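**Flisent Bench Kit - simulated two-arm station for comparing grippers and controllers**

Updated November 2018

The Flisent Bench Kit is a software station for teams who must choose a gripper, a controller or a camera position before they buy hardware. You load the station, you choose the parts, and you run the same task with each of them. The station runs on a normal office computer with a graphics card. It is made by Irnent and it is sold as a license per computer.

We built the kit after our own bad purchase. In June we had ordered a gripper that looked very good on paper, and its fingers were too wide for the parts of our customer. A few hours of trial in simulation would have shown us this.

## What is in the kit

- Table station with two arms, each on its own mounting plate
- Parallel gripper model with exchangeable finger shapes
- Two controller profiles, Skustness (soft, force-limited) and Masanja (stiff, position-based)
- Free camera positions, including wrist cameras and a close table view
- Set of work objects: bin, tall blocks, tray, panel
- Log export as plain text or CSV

The catalog number is 3380. Older kits can be updated with the same license key.

## Camera views

Every camera in the station can be moved and saved under a name. Many customers begin with the overview and then add one close view, to judge how much of the table a real camera would see from that height. The table has a wood texture with visible grain, and the floor is gray carpet. We did not choose a plain white surface, as a plain surface makes the vision software look better than it will be in a real workshop.
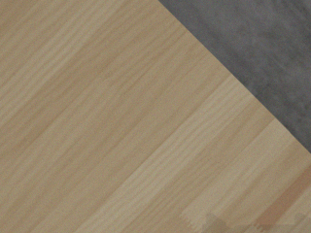

**Can I use my own camera settings?**

You can enter the focal length, the resolution and the noise level of your camera, and save them as a profile. Lens distortion is supported for wide lenses also, but please load the calibration file first.

## Comparing two controllers

A comparison run goes like this. You define a task, for example to take a block and put it in the bin. The station repeats the task with the first controller and then with the second, and each time it starts from the same object positions. The default is 100 repeats for each controller. You can set fewer, but we recommend to keep the default when the results are close to each other.

The standard layout has the bin in the middle of the table, between the bases of the arms, with the blocks upright behind it. It is a bit crowded by purpose. One arm can reach across the other, so the controller has to plan with care, and a camera on the wrong side will lose the blocks behind an arm link. 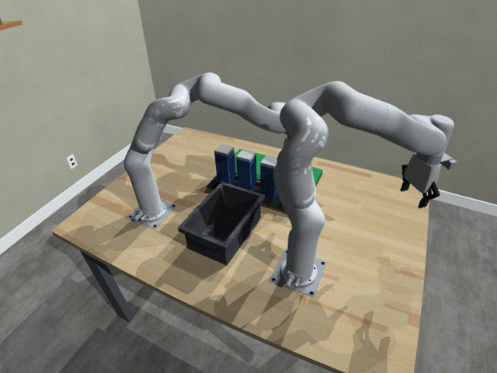 Each run writes one log. The log contains the joint positions, the finger opening, the contact force and the time of every step. Subira Khaemba from our test group prefers to read the contact force first - a gripper that reaches the target with high force may damage soft parts later, even if the task is counted as done.

Finger shapes can be changed between runs without a restart of the station. For your own fingers, import a mesh file and set the friction value. If you don't know the friction value, make two runs, one with a low value and one with a high value, and compare them.

## Limits

The kit does not simulate cables, air hoses or suction cups. Cloth and other soft objects are also not included. Gripper wear is not modeled, so the last run is as good as the first.

## License and support

The license is valid for 12 months and includes all updates in this time. A trial license runs for seven days with all functions, only the log export is limited to one controller.

Questions before the order go to Erasto Makori. For technical help, please write to Hilkka Heinonen and attach the log file and the name of your controller profile.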